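Ticket 2915
Subject: Crackers soft in Halim snack tray, sealed packets
Queue: Pantry and shared rooms
Site: Troselance, Halim room
Opened by: Etenesh Birhane
Assigned to: Afiq Pattinasarany
Priority: Normal
Opened: Monday, May 11, 2020

Description of problem

The square crackers in the Halim room snack tray are soft. I opened a packet this morning and both crackers I ate bent before they broke. The packet looked sealed when I picked it up. I opened a second one from the same tray and it was the same. Wulan Osman had one on Friday and says hers was soft too, but she thought it was an old one and didn't report it.

The sweets are fine. I haven't tried the round biscuits.

It is only the Halim room as far as I know. The Moto room gets the same crackers from the same Gruvik delivery and I had one there after lunch that was normal.

Etenesh

Comment 1, Afiq Pattinasarany

Thanks. A few questions before I go down.

Was the tray on the table or on the windowsill when you took the packets? It has been moved to the sill before when people want the table for lunch.

Do you still have the wrappers? I need the date off the back.

Did the packets come straight out of the tray or out of the refill bag?

Comment 2, Etenesh Birhane

On the table. I don't know where it was over the weekend.

I kept one wrapper. The date is in August, so they aren't out of date.

Out of the tray. I didn't know there was a refill bag.

Comment 3, Afiq Pattinasarany

The refill bag is in the cupboard under the kettle. I'll check it and the tray.

Comment 4, Afiq Pattinasarany

Went down after the afternoon meeting cleared out. What I did:

Took one packet from the tray and one from the refill bag. Opened both. The tray one was soft, the bag one was soft as well but less so.

Squeezed the other cracker packets in the bag. Most hold air. A few go flat slowly if you keep pressing, and you can hear it at the end seam. No holes I could find by looking.

Took one packet from the Moto cupboard. Holds air, cracker snaps.

Checked the date on each. All August, same as Etenesh's.

The cupboard in Halim is warm inside and the underside of the shelf is damp. The kettle sits right above the door, and when it boils the steam goes down the front and in through the gap. In Moto the kettle is across the room from the snacks.

My guess is that some packets have a weak seam and the steam does the rest. I can't tell yet whether the weak seams came from Gruvik or happened here. The refill bag had a box of tea bags and two jars of coffee on top of it.

Comment 5, Noreen Conneely

The jars are mine, sorry. The bag used to be on the top shelf and somebody swapped them. I've put the jars back up.

Can we please not throw the whole bag out? The last time we had a complaint the lot went in the trash and most of it was good.

Comment 6, Afiq Pattinasarany

Agreed, not throwing it all out. Plan for tomorrow:

1. Empty the tray and the refill bag onto the table.
2. Squeeze-test every cracker packet. Flat ones go in the trash, firm ones stay.
3. Move the refill bag out of the kettle cupboard to the cabinet by the door.
4. Move the kettle to the far end of the counter.
5. Wipe out the tray and refill it from the firm packets only.
6. Leave it 2 nights and open one packet from the tray and one from the bag.

If the firm ones go soft as well then it isn't the seams and I'll take it up with Gruvik.

Comment 7, Yusri Ong

The kettle cord doesn't reach the far end. It is short, 40 inches at most, and the outlet at that end is behind the fridge. You'd need to turn the counter unit around or get a different kettle.

There is a free outlet on the wall by the sink. It would reach from there and the steam would go up the tile.

Comment 8, Afiq Pattinasarany

By the sink is fine. Changed step 4.

Comment 9, Afiq Pattinasarany

Steps 1 to 5 done.

The flat packets were nearly all from the bottom of the bag, where the weight was. The cracker packets near the top were firm. The round sandwich biscuits all felt firm but I opened one anyway and it was okay. The sweets weren't tested, there isn't much that can go wrong with them.

The kettle is by the sink. The cupboard under the old spot is propped open to dry. Please leave it open.

The refill bag is in the cabinet by the door on its own shelf. Nothing goes on top of it.

Comment 10, Wulan Osman

I used the room at lunch and moved the tray to the windowsill, then saw this ticket and moved it back. It was there for less than an hour. Does that spoil the test?

Comment 11, Afiq Pattinasarany

No, that's fine. The sill gets sun in the afternoon, so keep it on the table from now on if you can. If you need the whole table, put the tray on the side chair.

Comment 12, Afiq Pattinasarany

Step 6 done. One square cracker packet from the tray, one from the bag in the cabinet. Both snap. I gave half of each to Noreen without telling her which was which and she couldn't find any difference.

I also did one from the Moto room again for comparison. Same.

I'm putting the cause down as crushed packets plus steam. No claim to Gruvik. The packets that failed were under the jars, and I can't show they arrived like that.

Comment 13, Etenesh Birhane

Had one today, it was crisp. Okay to close from my side.

One more thing while this is open: could the big round biscuits go at one end of the tray? When they sit on top of everything you have to dig for the crackers, and that can't be good for the seams either.

Comment 14, Afiq Pattinasarany

Yes. Halim tray on the checked cloth: round sandwich biscuit toward the far end in its clear wrap, orange packet of square crackers in front, another packet of pale square ones near the middle, green-wrapped sweets in the gaps. The crumpled clear plastic bag on the cloth can go in the trash.
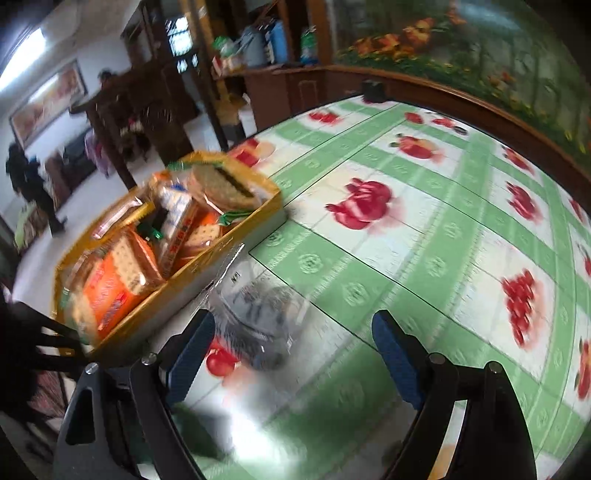
Resolution

Crushed packets removed. Kettle moved to the outlet by the sink. Refill bag moved to the cabinet by the door, nothing to be stored on top of it. Old cupboard to stay empty until the shelf is dry; Yusri Ong will check it and close the gap at the door.

Status: Closed, fixed
Closed by: Afiq Pattinasarany
Follow-up: Reopen this ticket if soft crackers are found in Halim or Moto. Keep the wrapper.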